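열쇠 피킹 셀 도입 석 달, 분류대에서 달라진 일들

읽는 시간 8분
검색어를 입력하세요 검색

4/5/23

Dornbridge 작업장의 분류 라인에 그리퍼 셀을 넣기로 하고 먼저 시뮬레이션부터 돌렸다. 황동 열쇠를 세로로 잡는 자세가 기본 파지다.

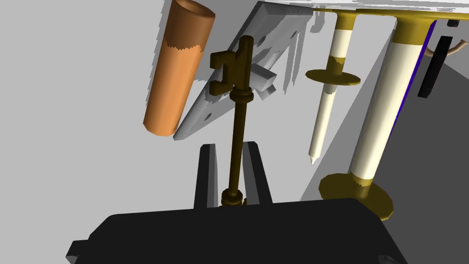

분류대에서 오래 일한 동료는 초기 검토 자리에서, 열쇠를 잡는 건 기계가 해도 되지만 잘못 잡았다는 걸 누가 알아차릴 거냐고 물었다. 당시 회의록에는 "검출 방안 추후 협의"라고만 적혀 있다. 지금 이 글의 절반은 그 한 줄에 대한 뒤늦은 답변이다.

우리 작업장은 오래된 건물과 가구에서 나온 철물을 받아 분류하고, 세척하고, 치수를 기록해서 복원 업체로 보낸다. 열쇠, 경첩, 손잡이, 촛대 부속 같은 것들이다. 같은 물건이 두 번 들어오는 일이 드물다. 일반적인 부품 공급 자동화와 가장 크게 다른 점이 이것이고, 도입 검토가 오래 걸린 이유이기도 하다.

1. 기존 작업

셀이 들어오기 전에는 분류대에 5명이 앉았다. 상자를 열어 내용물을 펼치고, 품목별로 나누고, 하나씩 측정대에 올려 길이와 축 지름을 재고, 이력표에 적는다. 열쇠는 여기에 날 부분의 형상 기록이 추가된다. 손이 가는 공정은 측정이 아니라 측정대에 올리는 동작이다. 옛날 열쇠는 축이 둥글어서 눕히면 굴러가고, 날의 방향을 맞추려면 손가락으로 돌려 가며 잡아야 한다.

하루가 끝날 무렵이면 기록 오류가 늘었다. 오류의 대부분은 숫자를 잘못 읽은 것이 아니라 이력표의 줄을 하나 건너뛰어 적은 것이었다. 한 줄이 밀리면 그 뒤가 전부 밀린다. 586번 상자가 그런 경우였고, 상자 전체를 다시 쟀다. 이 상자 번호는 지금도 분류대에서 줄 밀림을 가리키는 말로 쓰인다. "586 났다"고 하면 다들 알아듣는다.

2. 셀 구성과 시뮬레이션

셀은 팔 하나와 평행 2지 그리퍼로 구성된다. 경로 생성과 파지 검토는 Flestura라는 사내 도구로 한다. 이름은 거창하지만 상용 시뮬레이터 위에 우리 품목 모델과 스크립트를 얹은 것이다. 모델 품질은 좋지 않다. 텍스처 경계가 들쭉날쭉하고 형상도 단순화되어 있다. 파지 검토에는 축과 칼라의 치수가 맞으면 충분하므로 외관은 손대지 않았다.

파지 위치는 손잡이에 가까운 쪽이 아니라 형상에서 단차가 확실한 곳을 우선으로 잡았다. 칼라가 있는 열쇠라면 칼라를 손가락 사이에 두는 편이 축만 잡는 것보다 미끄러짐 판정이 단순해진다. 칼라가 없는 열쇠는 축을 잡되 파지 폭의 하한을 따로 둔다. 날은 잡지 않는다. 날은 복원 업체가 가장 먼저 확인하는 부분이고, 표면에 새로운 자국이 생기면 이력표의 상태 항목을 고쳐 써야 한다.

자세는 축이 수직인 상태를 기준으로 통일했다. 회전은 손목 축 하나로 90도 돌려 날의 정면과 측면을 기록한다. 사람이 할 때는 작업자마다 기준면이 달랐다. 어떤 사람은 날이 왼쪽을 향하게 놓았고 어떤 사람은 오른쪽이었다. 기준면 통일은 셀 없이도 할 수 있었던 일인데, 셀을 넣으면서 처음으로 문서가 됐다.

3. 시뮬레이션과 현장의 차이

시뮬레이션에서 통과한 파지 자세를 현장에 그대로 옮겼을 때 맞지 않은 항목은 다음과 같다.

- 마찰 계수. 세척 전 열쇠에는 기름과 녹이 섞여 있다. 모델 값은 세척 후 기준이었다.
- 축의 휨. 모델의 축은 전부 직선이다. 실물은 그렇지 않다.
- 주변 물체. 모델에서는 서로 닿아 있는 물체를 거의 다루지 않았다. 실제 상자에서는 열쇠 고리에 다른 철물이 걸려 올라온다.

세 번째 항목 때문에 상자를 펼치는 작업은 사람에게 남겼다. 엉킨 것을 푸는 동작까지 자동화하자는 제안이 Gultalside 쪽에서 있었으나 보류했다. 그쪽은 규격품만 다루는 작업장이고 우리와 조건이 다르다. 보류 결정에 대해서는 지금도 이견이 있다.

4. 사람의 일이 어떻게 바뀌었나

인원은 줄지 않았다. 배치가 바뀌었다. 펼치기에 둘, 셀 감시와 예외 처리에 하나, 나머지는 상태 판정과 기록 검수로 갔다. 측정대 앞에 종일 앉는 자리는 없어졌다.

좋아진 점부터 적는다. 줄 밀림 오류가 없어졌다. 측정값이 이력표에 직접 들어가므로 구조적으로 생길 수가 없다. 손목 통증으로 자리를 바꿔 달라는 요청도 도입 후에는 없었다. 다만 기간이 짧아서 이것을 셀의 효과라고 쓸 생각은 없다.

나빠진 점도 있다. 예외 처리 자리의 부담이 예상보다 크다. 셀이 멈추면 담당자는 화면의 코드를 보고 원인을 추정한 다음 문을 열고 물건을 빼낸다. 도입 첫 주에 코드 17번이 반복해서 떴다. 파지 폭 이탈인데, 실제 원인은 폭이 아니라 손가락 안쪽에 묻은 녹 가루였다. 코드표에는 그런 설명이 없다. 담당자가 손가락을 닦고 재시작하는 절차를 코드표 여백에 손으로 적어 넣었고, 지금은 그 여백이 본문보다 자주 읽힌다.

또 하나는 물건을 보는 시간이 줄었다는 점이다. 예전에는 측정하면서 자연히 모든 열쇠를 손에 쥐어 봤다. 도금이 들뜬 것, 축이 속 빈 것은 무게와 감촉으로 걸러졌다. 셀은 무게를 재지 않는다. 도입 검토 때 나왔던 질문이 정확히 이 지점이었다고 생각한다. 잘못 잡은 것은 폭 센서가 어느 정도 알아차린다. 잡을 물건을 잘못 고른 것은 알아차리지 못한다.

5. 검출 방안

현재 적용 중인 것은 두 가지다. 파지 폭과 품목 모델의 차이가 허용치를 넘으면 측정하지 않고 보류 트레이로 보낸다. 그리고 상자마다 임의의 몇 점을 뽑아 사람이 손으로 다시 본다. 재검 표본을 고르는 것은 처음에는 프로그램이 했는데, 검수자들이 직접 고르겠다고 해서 절반씩 나눴다. 검수자가 고른 쪽에서 보류 대상이 더 많이 나온다. 표본이 아니라 선별이므로 당연한 결과지만, 통계표에는 두 값을 구분해서 넣어야 한다. 현재 양식에는 칸이 하나뿐이다.

무게 측정은 7월에 추가한다. 트레이 밑에 로드셀을 넣는 방식으로, Duggan 프로젝트에서 쓰던 받침을 개조할 예정이다. 받침 높이가 달라지면 접근 경로를 다시 만들어야 하고, 그 기간에는 측정을 수작업으로 되돌린다. 이력표 양식은 종이 것을 다시 인쇄해 두었다. 이번에는 줄마다 번호를 찍었다.

댓글로 그리퍼 손가락 재질을 물어본 분이 있었는데, 패드를 두 종류 놓고 비교하는 중이라 아직 답을 못 드린다. 자국이 남는 정도와 녹 가루가 달라붙는 정도를 같이 봐야 해서 시간이 걸린다. 비교표가 나오면 따로 올리겠다.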